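Arm faults out on wrist rotation over the bin, only sometimes
Forum > Integration and Cells > Faults and Troubleshooting

bramblefoot
Posts: 28

Looking for ideas on an intermittent fault in a bin picking cell. The arm is a KUKA, the gripper is electric with a gray finger, and the gripper cable plus an air hose run down the outside of the wrist. The air is for a blow-off nozzle we hardly use.

The gripper drops off the bus in the middle of a pick. The arm does a controlled stop and the controller shows a lost device. Cycle power on the gripper and it comes back. Last night it was 15 stops in 600 picks. The night before it was two. It happens low in the bin, never in free air above it.

Already done:
Swapped the gripper power supply
New network cable from the switch to the cabinet
Updated the gripper firmware
Reseated everything at the tool flange

Items are mixed, nothing heavy. Toy blocks, a doll, sunglasses, a plastic banana, a cup. The board by the bin is clamped down and hasn't moved. This is how the cables sit with the tool down in it.

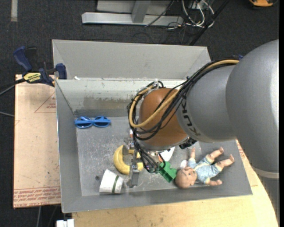
What I'd like to know

1. Is there a normal way to tell a cable break from a gripper board going bad, without a spare gripper?
2. Would you trust this routing at all?

lowtorque
Posts: 1565

Cable. It loops around the wrist and then drops straight to the tool, so all the twist from the last axis ends up in the short piece by the connector. Stops that only happen low in the bin fit that. Log the joint angles at each stop and see if they bunch up.

Question 2, no.

pama_cells
Posts: 600

I wouldn't jump to the cable. We had the same symptom on a Dimier gripper and it was voltage drop when the fingers closed hard on something stiff. Low in the bin is also where you close on things. Put a meter on the supply at the tool end and have it record the minimum.

bramblefoot

The supply is new though. Same rating as the old one.

pama_cells

A new supply doesn't help if the wire between it and the tool is too thin. Measure at the tool.

lowtorque

If it was voltage it would fault on closing. OP, does it stop on close or while the wrist is turning?

bramblefoot

Went back through the log. Most are during the approach, fingers still open. A few are on close. I hadn't separated them before.

marl_pit

Simple test for question 1. Teach mode, reduced speed, tool above the bin, and turn the last axis slowly from one end of its range to the other while somebody outside the fence watches the link light on the switch. Then do the same with the wrist bent the way it is in a pick. Keep your hands off the bundle while the drives are on. I know people who wiggle the cable by hand with the arm live and I've stopped working near them.

Also, what does your program do with a part in the fingers when the gripper goes away? Ours let go. Fine with a toy, less fine with the steel parts in the next cell.

bramblefoot

It holds, the gripper keeps its position with no bus. It does let go when I cycle the power, so I've been parking it over the bin first.

marl_pit

OK. Put that in your recovery sheet. Somebody on the other shift won't know it.

bramblefoot

Did the test this afternoon. Wrist straight, link light stayed on through the full range. Wrist bent, it dropped at roughly 170 degrees, three tries out of three, same direction each time. With the arm locked out I unplugged the cable and rang it out. One pair opens when I bend it just behind the tool connector. Jacket looks perfect.

pama_cells

Fair enough, that's the cable. I'd still take the minimum voltage reading, you have a few stops on close that the test doesn't cover.

lowtorque

Don't put the same kind back. Get one rated for torsion. "High flex" on the label usually means it was tested in a straight cable track and says nothing about twist. Salminen makes one we've run for years. Longer loop, a clamp on each side of the wrist, and put a limit on the last axis in software. Your planner will go the long way around if you let it.

marl_pit

Disagree on the longer loop over an open bin. More slack is more to catch on the wall when the tool goes down. I'd use a spring return holder and keep it tight to the arm. Lillness sells a small one.

lowtorque

A spring return on an arm that size is fine, but it pulls on the connector if it's set too strong. Seen that too.

bramblefoot

Ordered the torsion cable. Leaving the loop length alone for now and adding the clamps. Air hose is coming off. I set the axis limit today and ran the old cable with it just to see – one stop in 28 picks, and it was on close. So I'll be getting the meter out as well.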